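Taping a grid on the craft table, which tape and does it stay put?
Workshop & Craft Room > Tables and Surfaces

tosser_no_more
Setting up a big table so stuff goes back where it lives. Want squares marked out. Painters tape straight on the top or paper first? Last time I did it in February the edges were curling and I had gunk everywhere. Top is an old Bollstead, painted. Don't want to wreck it.

garrido_lane
Straight on the top. Paper is a waste, tears the first time you drag a box over it. Blue tape, press it down with a old gift card, done. Mine's gray and matte and you get a wobble here and there, who cares. Lay the long strips first then cross them.
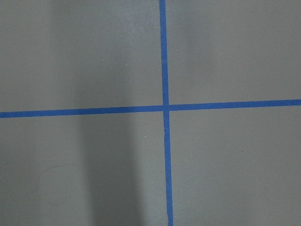
Does painter's tape leave residue on a painted table?
It can if it stays down a long time or sits in strong sun, so try a short strip in a corner first and pull it up slow at a low angle.

tosser_no_more
ok but how do you get them straight? Mine always drift.

garrido_lane
Dont chase it. A line that leans a little still tells you where the bin goes. If you're cutting fabric on it that's different, use a chalk line.

Adelino Valente
Disagree on the paper. Brown kraft, whole table, tape on top of that. When its grubby you peel the lot and start over, paint underneath never gets touched. I've redone mine 19 times, no gunk. Tape the paper down at the edges FIRST, pull it tight, then grid. You'll get wrinkles anyway. Wrote it up for the Kakach newsletter, pasting the short version below so I dont have to type it again. 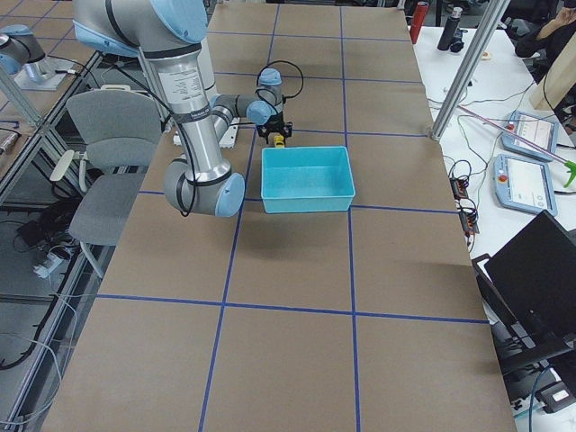

300 words, tops. Quick one.

Papering a table, by Adelino Valente
Clear it. Wipe it, let it dry properly. Roll the paper out long ways, overlap the seam, tape the seam flat. Dont glue anything. Mark your columns at the far end and the near end and run the tape between the marks. Two people is easier, one holding the roll. Then the cross strips. Size the squares off your biggest bin not your smallest, I did it backwards and had to pull everything. Leave one square with nothing in it for whatever you're working on. 20 minutes once you've done it before, the first go takes a whole evening and some swearing.

garrido_lane
And when you spill coffee on it?

Adelino Valente
New paper. Its paper.

bollstead_fan41
Paper guy is right about the paint, wrong about the square sizes imo. Make them all the same and let the big bins sit over a line. Nothing bad happens. Also nobody's asked, what bins? I had Toser ones, the lids never fit.

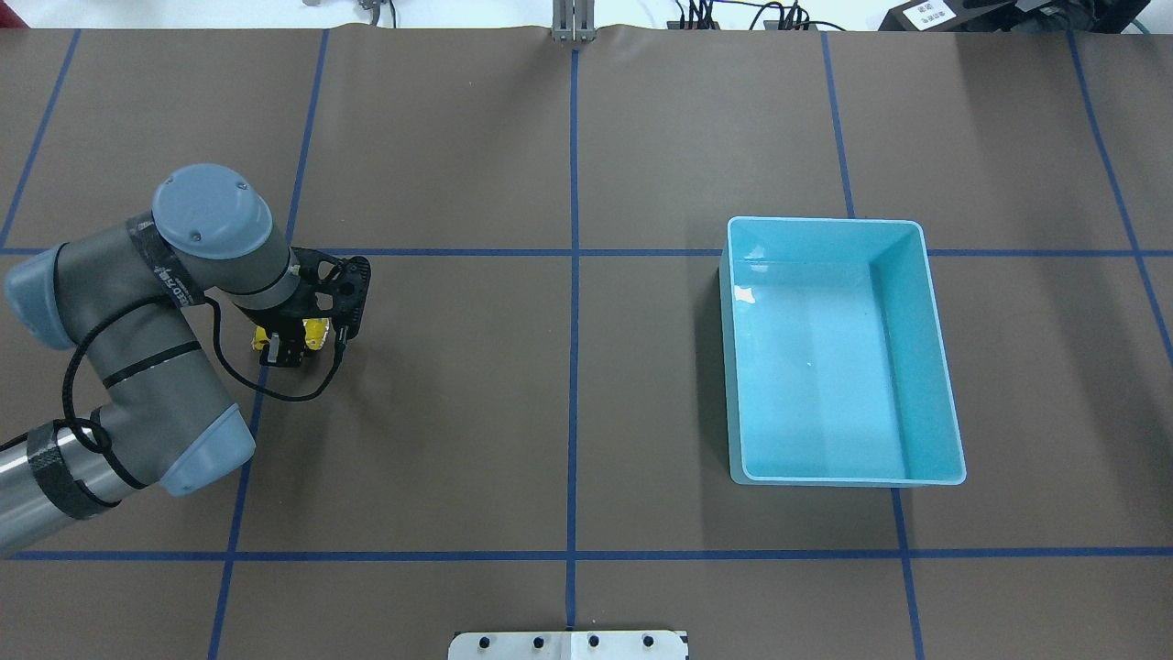 tosser_no_more
Bins are my next headache so glad you brought it up. I want open ones, no lids, lids are where tidying goes to die in my house. Thinking plain rectangles in a pale color, like the light blue one with the paler rim there, so I can see small stuff at the bottom without digging. My old ones are black and I lost a whole card of buttons in one till spring. Long side running front to back seems right too, takes less width. Going with kraft paper I think, sorry garrido.

garrido_lane
Your table. Come back when it rips

bollstead_fan41
put the pale ones away from the glue though. everything shows

Adelino Valente
Get the wider roll if they have it, one less seam. Mine was the narrow and I trip over that seam with every ruler.

tosser_no_more
will do. measuring tonite, ordering after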